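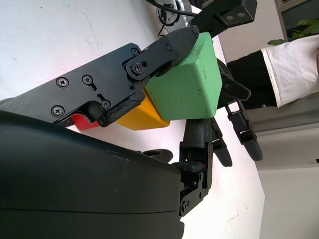 Hạnh Vũ

Prosia ha publicado la segunda parte de su ficha técnica sobre bloques de manipulación, el material de bajo coste que se usa en bancos de pruebas para ejercicios de agarre, alineación y apilado. El documento, con fecha de 30 de junio de 2018, fija criterios de desgaste para los cubos de espuma y propone un orden de colores único para las series cortas: rojo, amarillo y verde.

La ficha distingue dos familias de piezas. La primera es la de los cubos de espuma, de aristas redondeadas por el uso, que ceden bajo la yema del dedo y toleran errores de posición de pocos milímetros. La segunda es la de los bloques de superficie lisa, que no se deforman y obligan a regular la fuerza con más cuidado. Prosia admite mezclar ambas familias en una misma fila, siempre que el registro del ensayo indique qué material corresponde a cada color. En las series publicadas hasta ahora ese dato faltaba con frecuencia, y la comparación entre laboratorios resultaba poco fiable.

El cubo verde de espuma es la pieza de referencia de la nueva revisión. Las marcas oscuras y las pequeñas mellas en su superficie se consideran desgaste ordinario y no justifican la retirada. El criterio de baja es dimensional: la pieza se sustituye cuando la distancia entre caras opuestas, medida en el centro, se aparta de la nominal de 50 mm más de lo que permite la tabla de tolerancias. Los arañazos, la pérdida de color y las muescas en las esquinas se anotan, pero no cuentan para la medida.

Según Catherine Crichton, responsable de ensayos de Prosia, la versión anterior daba lugar a sustituciones innecesarias. «Se tiraban cubos por su aspecto. Un cubo manchado agarra igual que uno nuevo si conserva la cota», señala. La empresa revisó 817 piezas devueltas por usuarios y concluyó que la inspección visual no servía por sí sola para decidir la baja. El detalle de esa revisión figura en el anexo B, junto con las plantillas de medida.

El otro apartado con cambios es el de las almohadillas de goma. La ficha trata por separado las yemas planas texturizadas y las almohadillas con estrías, al entender que el patrón de contacto sobre la espuma es distinto. En las primeras el desgaste se concentra en la punta, donde el relieve se pierde antes que en el resto. En las segundas se recomienda revisar el fondo de las estrías, que retiene partículas de espuma. La limpieza se hace en seco, con cepillo de cerda blanda. El alcohol queda desaconsejado en los cubos y permitido en la goma.

El intervalo de revisión pasa a ser de 4000 ciclos de agarre para las almohadillas y de 100 ciclos para la comprobación rápida de las piezas. Esta última consiste en pasar el cubo por una galga de ventana en tres orientaciones. Si no entra en alguna de ellas, o entra con holgura visible, se repite la medida con calibre. La ficha pide que el calibre se cierre sin comprimir la espuma, un defecto de método que, según Crichton, explica buena parte de las lecturas bajas recibidas.

En cuanto a la colocación, el documento describe la fila corta de tres piezas como disposición mínima. Los bloques se sitúan uno junto a otro sobre la mesa, con el verde en un extremo, el amarillo en medio y el rojo en el otro. El contacto inicial se hace sobre la parte superior de la pieza verde. Se aceptan desalineaciones leves entre piezas, pero deben quedar reflejadas en el croquis del ensayo. Para filas más largas se mantiene la numeración de la edición anterior.

También se incorpora una nota sobre tornillería y cables. Los tornillos vistos de los soportes se comprueban al inicio de cada serie y los cables que pasan cerca de la zona de trabajo deben quedar recogidos hacia el exterior, sin cruzar la fila de piezas. La nota no fija par de apriete y remite en este punto a la documentación de cada fabricante.

Disitz, que distribuye los juegos de bloques, ha confirmado que las existencias actuales cumplen la nueva tabla y que no habrá cambio de referencia. Los juegos se servirán con la galga incluida a partir de julio. Los compradores anteriores podrán pedirla suelta indicando el número de lote, impreso en la etiqueta de la bolsa. La empresa no ha comunicado el precio de la galga por separado.

El laboratorio Zokcombe, que participó en la redacción, mantiene una reserva respecto al orden de colores. Su propuesta era dejar el amarillo en un extremo para facilitar la separación entre rojo y verde en las imágenes con poca luz. Prosia la ha recogido como variante admitida, con la denominación «serie Trevor», y pide que se indique en la cabecera del registro. Los resultados de ambas variantes no deben promediarse.

La ficha completa consta de cuerpo principal y dos anexos y sustituye a la edición anterior en todos sus apartados salvo el de almacenamiento, que sigue en vigor. Las observaciones pueden enviarse a Prosia con el formulario de la última página.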